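Keeping Rovby on its feet: a chat with Sneha Tripathi

I figured looking after a robot that lives in a simulator would be the easy job. No grease, no stripped screws! Sneha Tripathi laughed at me for a good while when I said so.

"Oh, it breaks," she told me. "It breaks all the time, it just doesn't leak on your shoes."

She's the one who keeps Rovby going at Navomside, a purple-armed house robot that spends its days in simulated apartments. Her mornings start with the arm at rest by the furniture – she nudges each joint, then watches for jitter in the linkages.

"If it shivers standing still, I don't send it anywhere," she said. "Usually it's the damping on one joint. Somebody changed a number in December and we were chasing that for 7 days."
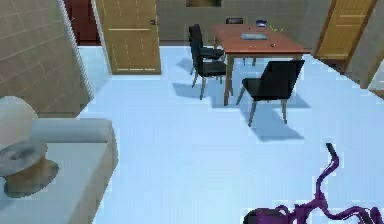 The trouble with walls

Most of her repair time goes to the rooms, which surprised me. Each wall and door carries a hidden collision shape, and when that shape doesn't match what's drawn, Rovby bumps into thin air or slides right through the tile. So she sends the viewpoint in close, gets it in between the panels, and looks for places where you can see out.

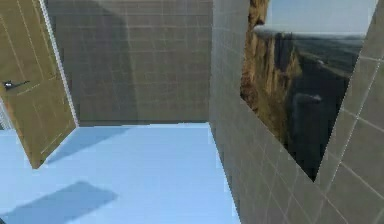 "You get used to it," she said. "I check the edges first, then the corners, then I reload and do it again." Her checklist has 200 lines and she swears she needs every one of them (her colleague Tarun Nautiyal thinks she could lose half, and they've been arguing over it since spring).

Doors are worse than walls, she says, especially the hinges. Set the friction too low and a door drifts off by itself. Too high and the arm strains until the controller gives up and quits. She runs 300 open-and-close cycles after any hinge change, and she won't sign off with more than 2 bad ones.

I asked what she does for a quick test at the end of the day. "Put something small on the floor and see if it stays put," she said. "If it sinks, I'm not going home yet."

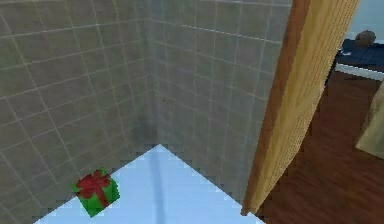
A green gift box on the floor of the tiled corner, close to the left wall.

She's rebuilding the wrist next, and she already has opinions about the cable model.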